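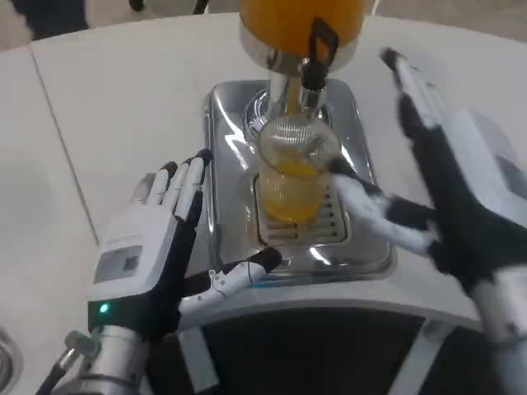 Handout 4: Looking after the juice cell
Robot Upkeep, Wendimbridge workshop – revised 10/18/19

Last time we got through the arm joints, so now it's the bit everyone likes less, cleaning and checking. I've looked after this cell since May and most of my trouble has come from juice, hardly any from the robot. Juice is sticky! It gets into everything if you let it.

Start with the hands. Put the cell in hold, wait for the arms to settle, then wipe each finger from the base to the tip with a damp cloth (damp, please, I've had to dry out a wrist before). Work the thumb joints by hand and feel for grit. We log the cycles, and at 1,000 I check the finger screws; at 2,000 the fingertips get swapped whatever they look like.

Next, the tray. Lift out the grate, rinse it, and seat it flat again. If it rocks, the glass tilts and the grip goes off, and you'll spend an hour blaming the Dendico controller like I did.

Then re-teach the start pose. Glass on the grate under the spout, both hands open, thumbs low. Save it as pose 104 and run it 30 times with no juice before you fill anything.

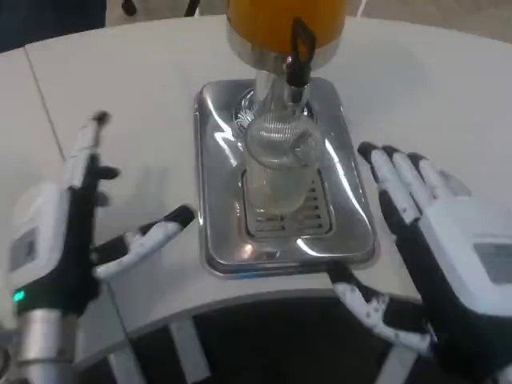 Fig. 2. Hands open on either side of the glass, palms turned in.

If the right hand drifts between runs, go back to the Urkari notes on wrist zero and do that first – don't just nudge the pose until it looks okay. I did that for weeks and made a proper mess of the log.

Reading for next time: Hosseinzadeh, the chapter on grip force. Bring your log sheets.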